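Platix G2 Hand-Held Gripper Pair: Review for Buyers
Mar 18, 2026
Reviewed by Blagoje Stan

The G2 is sold as a pair, with marker cubes, two cables and a calibration sheet. We paid 705 per pair and bought five pairs in January. The invoice came to 3335 after the volume discount from Van Leeuwen, the reseller. Shipping was extra.

Our alternative was a pair of Korberg leader arms, quoted at several times the price and needing a fixed bench. For recording household manipulation the hand-held route is cheaper to start and much cheaper to move. It does leave you with no arm at the end of the project, so budget for one separately if you intend to run the policies you train.

Fit and grip are good. The trigger travel is short and the spring is on the firm side. Operators with small hands asked for breaks sooner than the others. The jaws hold thin rims and edges securely. Cloth is harder: the fingertips have to be pushed well into the fabric before closing, and a light touch usually picks up nothing.
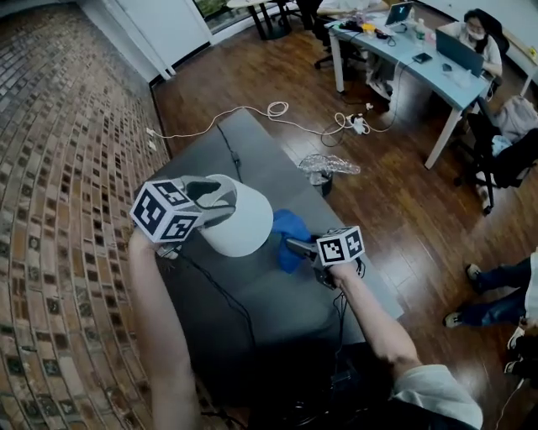
G2 pair in use, left jaws on the rim of a white cylinder, right fingers in a blue cloth.

Tracking depends on the cubes staying in view. Crossing the wrists loses one of them, and the software drops the segment without a warning. Plan on re-recording a share of each session until operators learn to keep the cubes apart.

The cables are the weak point. They are thin, they hang from the grips toward the operator, and the connector has no strain relief. Two failed within the first month. Platix replaced both, but slowly – order spares with the first purchase.

Items missing from our original budget: spare cables, replacement finger pads, a second table and storage. Grotum pads fit the G2 jaws and wear better than the stock ones.

Recommended for small teams with a fixed budget. If you need force data, look elsewhere. The G2 records jaw opening only.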